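Open day at the Elotier bedding house, Traltstead

5 May 2022

We were 22 visitors, and the tour took 2 hours with a short break for coffee. I went because I must buy a mattress before July, and I wanted to see one from the inside before I pay for it.

The sewing hall

First we came into the hall where the covers are quilted. It is loud, and our guide had to speak close to us. The pattern is sewn through the cover fabric and a soft filling at the same time, so the surface rises between the stitches. We could touch pieces of different covers on a table. The thin ones felt a little like paper to me. The thickest, which they call Flostano, was the one everybody wanted to press with the hand.

On the wall were old order books from the first shop, in Han, with very beautiful handwriting. I would have liked more time for them.

Care and cleaning

After the coffee we went to the room for mattress care. I expected to be bored here and I was not. I learned that dust and crumbs like to stay in the low lines of the stitching, and that one should brush along the lines first and across them after. A soft hand brush and a common dustpan are enough for the weekly work. The pan should have a rubber lip, so it does not scratch the fabric. The mattress in this room was white, with a wavy quilting like small clouds and a dark gray side.
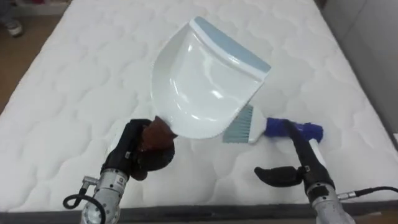 Practical notes

The entrance is free, but you have to register. Parking is behind the building and was full when I came, so I walked 15 minutes from the station side of town. The small shop at the end sells covers and pillows. I bought one pillow cover, and for the mattress I am still thinking between two models.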